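How Instant Noodles Are Made

Instant noodles are noodles that have been cooked once before they reach the store. When you add hot water at home, you are mostly putting back the water that the factory took out.

What is in the dough
Most instant noodles start as wheat flour, water and salt. Wheat contains proteins. When flour and water are mixed, these proteins link up and form gluten, a stretchy material that holds the dough together. Many recipes also use alkaline salts, which make the noodles firmer and a little yellow.

Rolling and cutting
The dough passes between heavy rollers. Each pair of rollers is set closer together than the last, so the sheet gets thinner at every step. Next, a cutter slices the sheet into long strands. The strands come out faster than the belt below carries them away, so they pile up in waves. This is why the noodles are curly.

Steaming
The strands travel through a steam tunnel. Starch is the main part of flour. Heat and water make its tiny grains swell and soften. This change is called gelatinization. It also sets the waves in place.

Drying
There are two common methods. In the first, blocks of noodles are fried in hot oil. Water inside the noodles boils away and leaves small holes. In the second, hot air dries the noodles. This takes longer, but the noodles contain less fat.

Later, hot water flows into the holes and softens the strands. Fried noodles usually soften sooner because they have more holes.

Packing
Each dry block is sealed in a wrapper or a cup, often with a packet of seasoning. The wrapper keeps out moisture. Without enough water, bacteria and mold cannot grow, so the noodles can stay on a shelf for months.
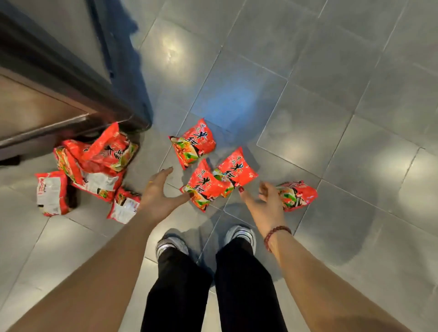
Instant noodles in red packets on a tiled floor.

Try it
Ask an adult to help with the hot water. Weigh a dry block of noodles and write down the number. Soak it in 500 milliliters of hot water until soft, drain it and weigh it again. The difference is the water the noodles took in.

Words to know
Alkaline: the opposite of acidic.
Gluten: stretchy protein in wheat dough.
Starch: a store of energy made by plants.

Text: Eduard Dvořáček
Updated 2026-04-16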